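Household Textiles, Unit 6: Folding and Small Soft Items
Notes by Jagadeesh Chowdary

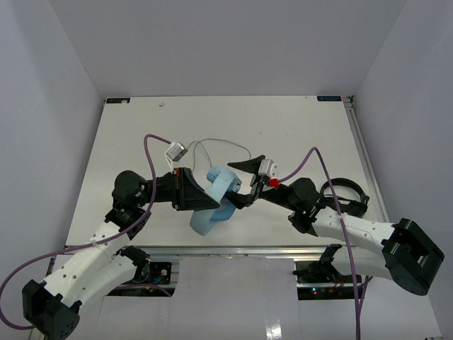
Most folding advice assumes a shirt. The textbook spends a whole chapter on shirts and one line on "accessories," which seems to mean anything the writer couldn't be bothered to fold. Headbands, fabric belts, scarves and loops of any kind fall in here.

The usual claim is that every item has one correct fold. I doubt it. Krishnan's method wants a loop pressed flat, halved and halved again. Fine on stiff cotton. On anything stretchy the second fold opens as soon as you let go, and the handout that goes with the method never mentions it.

Try this before you believe either of us:

Hold the loop at two opposite points.
Take out any twist first. A twist folded in makes a lump.
Lay it flat on a clear surface and smooth toward the ends.
Fold once. Let go. Wait.
If it opens, roll it.

The Ranham guide says rolling saves 70 percent of drawer space. Compared to what? A heap? It doesn't say, and I wouldn't quote the number in your write-up. Same goes for the story that drawer rolling dates from 1689, which I have seen repeated in more than 3 places with no source in any of them.

For next time: bring one soft item that won't stay folded. Write down which fold you tried and what it looked like after a night in the drawer. "It was neat" will not get credit.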